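We use cookies to keep you signed in and to remember your search settings. Accept / Manage preferences

Listings and Sales > Measuring and floor area

Why is the floor area on my listing smaller than the one in the county record?

Asked by Aileen Dimaculangan, Dec 24, 2022

I'm selling a single-story house with a finished room over the garage and an enclosed back porch. The county record gives one living area and the listing draft my agent sent gives another, and the draft is smaller by more than I can put down to rounding. The agent uses a measuring service called Drilline, which sent a person with a laser meter in November. Their sketch shows all the rooms, so nothing was missed outright. The room over the garage is on the sketch but has its own line below the total. The porch is drawn with a dashed outline and has no figure against it.

I have two questions. Which number goes on the listing, and can I ask for the porch to be counted? It has windows, an outlet, and the same wood floor as the room next to it. We've used it as a workroom for years.

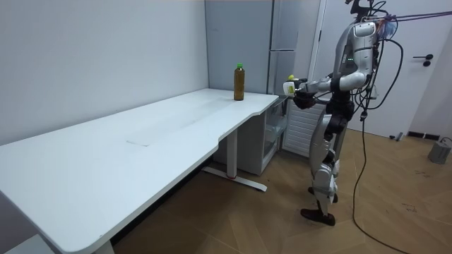 Workroom, looking along the long table to the gray cabinet panel.

The house is on Salten Road if the county matters. The record was last changed before the porch was enclosed, as far as I know.

Answer 1 (accepted)

The two numbers are measuring different things, and both may be correct within their own rules.

County records are made for tax purposes. The assessor usually works from outside dimensions, sometimes taken from a permit drawing, sometimes from a site visit many years back. Outside dimensions include the thickness of the walls. Depending on the county, a finished room over a garage may be included in the main figure with no separate line. Nobody goes back to check unless there is a permit, a sale that triggers review, or an appeal.

A measuring service works to a written standard and should name it on the sketch. Most of them also measure a detached-style house to the outside face of the wall, but they sort the space into categories before adding it up. For a space to go in the main total it normally has to be finished, heated by a permanent system, suitable for year-round use, and reached from the rest of the finished area without going through unfinished space. Ceiling height is checked too. Rooms with a sloped ceiling lose the part of the floor where the ceiling drops below 5 feet, and at least half of what is left has to meet the full height.

The room over your garage is likely on its own line for one of two reasons. Either you get to it by stairs that start inside the garage, or the slope of the roof takes away too much height. Look at where the stairs begin on the sketch. If they start in a finished hallway, ask Drilline which rule they applied.

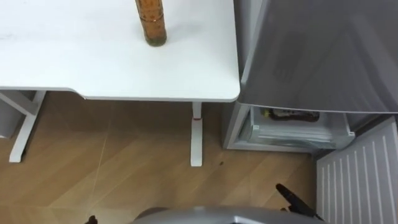

Furniture has no effect on floor area. A meter shot is taken wall to wall, and anything in the way is moved or measured around with two shots and an offset. Where people go wrong is in checking a room themselves by measuring the furniture along a wall and adding the gaps. A desk like yours, with a shallow curved cutout in the front edge and a rounded corner, gives a different depth depending on where you hold the tape, and you will carry that error into the total. Measure at floor level, along the baseboard, and write down each leg separately.

For the porch, the deciding point is almost always heat. A portable heater doesn't count under any standard I've worked with. If there is a permanent source (a duct, a baseboard unit, a wall-mounted heat pump) and the walls and ceiling are finished to the level of the house, ask for it to be reclassified. Send the service:

- the permit number for the enclosure, if one was pulled
- the type and location of the heat source
- the invoice for the insulation, if you still have it

If there was no permit, tell your agent before you ask for anything. In some areas unpermitted space can be listed only with a disclosure, and some lenders' appraisers will leave it out regardless of condition.

As for which number to publish, the form used by your listing service will have a field for the source. Fill in the area and the source as a pair. Don't average the two and don't pick the larger one with the smaller one's source. If the agent wants to show both, the second goes in the remarks with its own source named.
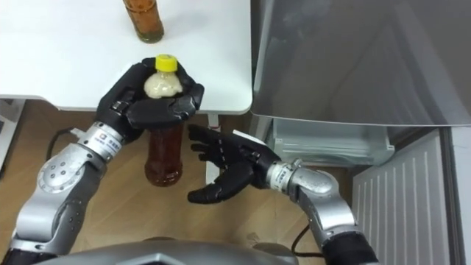
Answer 2

I had this in Salazar County. Mine was off by 29 square feet and the whole difference was a stair opening that had been counted on both floors. Took 6 emails to get it fixed. Ask for the working dimensions, not just the PDF, you can't check anything from the PDF.

Also the buyer's appraiser measured it again anyway and got a third number.

Answer 3

Answer 1 is right about heat but I'd add that the level of the floor matters. If the porch floor sits below grade on any side, the standard puts it in a different category no matter how well it is finished. Doesn't sound like the case here.

We bought in Drirnmont with an enclosed porch listed as "bonus area, not included in total." We knew it was there and priced it in. The appraisal gave it a value as an enclosed porch on a separate line. So leaving it out of the total doesn't mean you get nothing for it.

Comment from Aileen Dimaculangan

Thank you. The stairs do start in the garage, so that settles the upper room. The porch has a baseboard unit that was wired in when it was enclosed. I've asked the agent for the permit number and will send it to Drilline with the electrician's invoice.

Get new answers in this topic by email. Enter your address to subscribe to the weekly newsletter. You can unsubscribe at any time.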